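Home Espresso and Small Coffee Machine FAQ

Last updated 19 October 2018

I get a lot of mail about small coffee machines, the kind that live on a kitchen table or a bit of counter next to the toaster. I love these things, I've owned too many of them, and I'm always happy to talk about them! The questions below are the ones that come up again and again. If yours is missing, leave a comment at the bottom and I'll add it when I can.

Do I really need a machine at all?

No! A jug, a filter cone and some decent beans will get you a lovely cup. But if you like pushing a button while you're still half asleep, or you drink more than one cup before work, a small machine earns its place very quickly. I use mine every day and still get out the cone when I have time to fuss.

How much space should I leave for one?

More than the box tells you. Measure the machine, then add room for your hand on whichever side the tank comes out, and look up to see what's above it. Mine spent its first week under a shelf in our old place in Setley and I had to slide the whole thing out every time I wanted to fill it. I moved the shelf in the end (it was a silly shelf).

What water should I use?

Whatever you'd happily drink by the glass. If your kettle gets that crusty white layer inside, your tap water is hard and a simple filter jug will help a lot, both with the taste and with how often you have to descale. Distilled water on its own makes flat coffee and some machines can't sense the level properly with it. Check your manual before you try it.

How often should I descale?

Follow the manual first. If you've lost the manual, I do mine every 2 months on Setley water, which is hard enough to chalk a bathroom. When we moved to Roltden I could stretch that a good deal. Run the descaler through, let it sit for as long as the packet says, then run at least two full tanks of plain water. Smell the last cup. If you can smell anything sharp, run another tank.

Can I use vinegar?

You can in some machines, and plenty of people do. I stopped. The smell hung around in the hoses for days and my first few cups tasted like salad. Citric acid powder is cheap and rinses out much faster, but again, some makers ask you to use only their own product while the machine is under warranty.

How much coffee do you get through?

Ha, I get asked this more than you'd think. A 1000 gram bag lasts us about three weeks with two people drinking it, more in August when I switch to cold brew and then lose all control. I keep a tally in a notebook, and the last page says 343 cups since the new year on the current machine. My partner thinks the notebook is the strange part.

Which beans do you buy?

Right now it's the Sumampouw medium roast, and I'm completely in love with it. Chocolatey, a little bit of orange peel, very forgiving if your grind is off. I also keep a bag of the Clumer house blend for milk drinks. Try small bags first! Your favorite may be something I can't stand, and that's half the fun.

Should I store beans in the fridge?

Please don't. They pick up smells and moisture every time you open the door. A tin with a tight lid in a dark cupboard is great. If you've bought too much, freeze it in small portions and take out one portion at a time.

How do I keep the outside looking nice?

A soft cloth, warm water and one drop of dish soap will do nearly everything, and it's so satisfying when it comes up shiny. 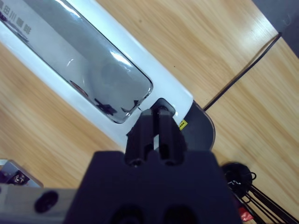

White machines are my favorites to look at and the ones I wipe most often, so they get their own routine. Unplug first and let everything cool. Go over the casing with a damp cloth and then a dry one, and turn the cloth often so you aren't just moving coffee dust from one end to the other. A glossy white casing with a big clear window like this one needs a gentle touch on the window above all: it picks up every reflection in the room, so smears show up too. No scouring pads, no kitchen spray with bleach. Use a light hand around printed lettering and little stickers as well, like the tiny yellow label where the white meets the black end cap, and don't soak them. Run a dry cotton swab along the outline of the window and into any seams. Then buff the lot with a dry microfiber cloth.

My clear plastic has gone cloudy. Can I save it?

Sometimes. If it's limescale, a cloth dampened with weak citric acid and left on for a few minutes will shift it. If it's fine scratches, a plastic polish helps a bit, but test a corner first.

What do you do with old grounds?

Compost, mostly. A thin sprinkle is fine, a thick layer goes moldy.

Comments (4)

beanjar213: Citric acid was a game changer for me, thank you!! Any tips for getting the smell of old coffee out of a travel mug?

Reply from the author: Baking soda and hot water overnight, lid off. Wash the rubber seal separately, that's usually where it hides.

kitchen_moth: I've been keeping beans in the fridge for years. Moving them tonight.

RoltdenRoaster: Our water is softer on the north side of town, I only descale twice a year and the machine is fine.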